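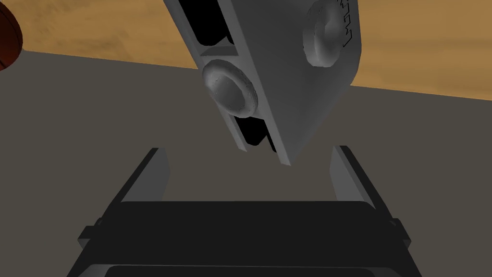
Filed under: Robots, Housework, Grudges

Thu 30 September

My dishwasher has been broken for most of September, so I have had a lot of time at the sink to think about who else might do this. The kids are out. The dog is willing but has the wrong attitude. That leaves robots, which I have been promised since I was small enough to need a stool to reach the faucet.

I should say that I come at this from a shop floor and a kitchen, in that order. I spent a good chunk of my working life at Stefanou, the fittings place out past Anside, where my job for a long time was to take a part out of one bin, turn it the right way up and put it in a fixture. If you had asked me then which job in the building would go to a machine first, I'd have said mine, and I'd have helped carry the machine in.

They did get a machine, eventually. It was very good at parts that arrived in the same spot, facing the same way, every time. So somebody had to stand there and lay them out in the same spot, facing the same way, every time. Reader, I was promoted to this.

What I do now, some evenings, is mess around with a simulator called Aline. A simulator, if you've never had the pleasure, is a place where you can drop things without having to sweep. You get an arm, a gripper with two fingers, a table and some objects, and you try to persuade the first of these to do something useful to the last. I am not good at it. I can read the instructions and I am stubborn, and that has covered most of my career so far.

A gray lump of a part with a couple of round knobs and some slots in it is about as friendly as factory objects come. It's solid. It doesn't flop, spill or have feelings. And still, a lumpy part tipped over at an angle above a pair of open fingers is a small philosophical problem. Do you grab it by the end? By the flat sides? Does a knob get in the way? Which end wants to swing down once you've got it? Your hand settles all of that before you've finished your coffee. The gripper needs to be told, or needs to have tried it a great many times.

A great many is no figure of speech. I let one pick-up job run overnight, 2,000 tries, and went to bed feeling like a captain of industry. In the morning I had 209 that I would call a pick-up if I were feeling generous. At Stefanou you'd have been walked to the parking lot long before lunch. On the other hand, the arm didn't complain, didn't take a break and didn't tell me about its boat.

Then I tried thin things. I had an idea that flat stuff would be easier, being flat.
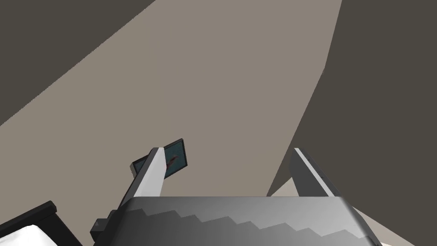 Flat stuff is worse. Think about how you get a playing card off a bare table. You slide it to the edge, or you get a fingernail under it, or you lick your finger if you were raised in a house like mine. All of those are tricks, and none of them is "close two fingers on it from above." The gripper has no fingernails and I'm not about to teach it to lick. Half of housework turns out to be flat things on other flat things: plates, mail, lids, the one sock that has gone stiff.

The walls don't help either. Real rooms have corners, and objects have a way of ending up in them, where there's space for the thing and no space for your knuckles. I have skinned mine behind the washing machine often enough to have some sympathy for a machine whose knuckles are bigger than its whole reach should allow.

So, can they do chores yet? I wrote down the ones I did in this house over a single weekend and got to 18. I went through them with a pencil, being as fair as I could. Vacuuming, yes, if you first pick up everything a vacuum shouldn't eat, and that picking up was the chore I was hoping to get rid of. Mopping, sort of. Washing dishes, there's a machine, see above, deceased. Putting the dishes away, no. Folding, I have seen it done on a screen, very slowly, by something that cost more than my house. Changing a duvet cover, no, and I'd like to point out that I can't do that one either.

The shop floor looks better, and I think people get this backward. They picture the factory as the hard place and the kitchen as the easy one. But a factory will bend itself around the machine. It will paint lines, build trays, fix the lighting and put up a fence. My kitchen won't bend for anybody. There's a drawer in there that only opens if the oven door is shut and you lift a little to the left.

A guy on the Rernby forum, where I go for my simulator troubles, told me my problem was patience, and that another 1,000 tries would sort out the flat ones. Maybe. He may also be selling something. I've set it running again tonight with the table a little lower and the fingers told to come in at more of a slant, and I'll report back if there's anything to report.

The part for the dishwasher is supposed to ship next week. It's a plastic clip. It goes in behind the lower rack, in a corner, facing down, and you have to feel for it.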